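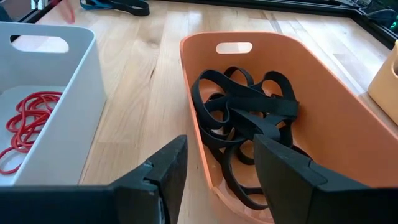 Orange bin, light wooden table

Support > Stameo Fixtures > Tickets > Scores

League table still wrong after the Silelach match

Hiya, me again! We beat Silelach by 9 points in March (cracking game, by the way) and your site still has it down as a draw – so we're sitting second when we ought to be top.

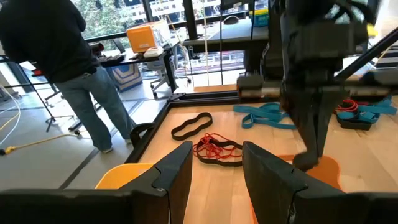

Grippers and bands on table

I've typed the score in again, logged out and back in, and tried it on my phone. Same every time. The match page is right, it's only the table. Then I got error 102 when I pressed Recalculate.

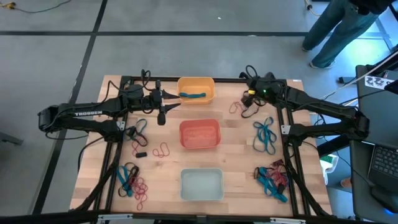
Oh, and the tries bonus point has gone missing as well, which might be the same bug – I'm no expert.

Update, teatime: cleared the saved pages like you said and the table's fixed. Bonus point still isn't there, so please leave this open.

Related tickets
Fixture list shows kick-off 2 hours early
"Ok" button does nothing on team sheet
Match report stops at 3000 characters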